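4.2 Stacked tableware on a shared dining table

Of all the chores we looked at in the Fultville study, putting bowls and plates together into a stack was the one our reviewers expected us to finish with quickly. We kept it in, and we are glad we did, as so much of what makes a kitchen hard for a machine shows up in it (and most people who have cleared a table after supper will know what we mean). Figure 3 gives two views of the task on the round marble-patterned table. 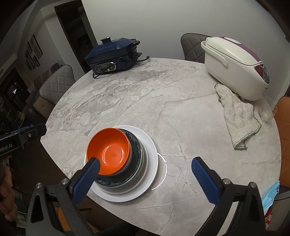 Yannick Le Goff
Research Engineer, Clekedix Home Robotics Group, Maltatthorpe

A stack asks for a kind of patience that our policies are still learning. The orange bowl sits inside other dishes, so its rim is the natural place to take hold, yet its glossy inside throws back bright curved highlights that a depth estimate can easily mistake for an edge. The tabletop does the same with its own arcs of light. We trained on 500 demonstrations and tested on 60 fresh layouts, leaving the cookers and the rumpled cloth where they were, as a family would on an ordinary evening. 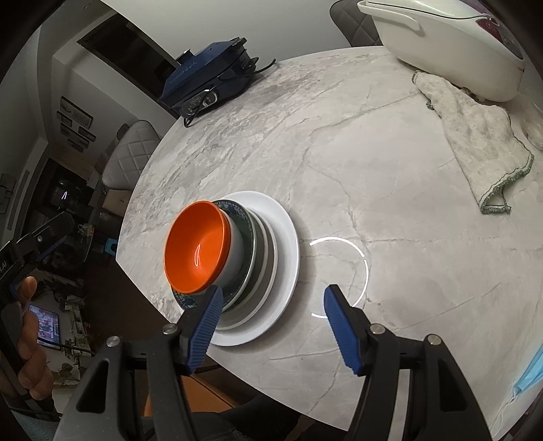
The Rostami planner, which we had tuned all through June, did well with a single bowl and rather less well once several pieces were nested. Its most common mistake was a gentle one: it closed on two rims at once and lifted both. My colleague Capucine Delorme suggested a short pause and a second look before each lift, and we have kept that step in every trial reported in Section 5. It makes the robot slower than any of us would be at the same job, and we would not yet leave it alone with a full table.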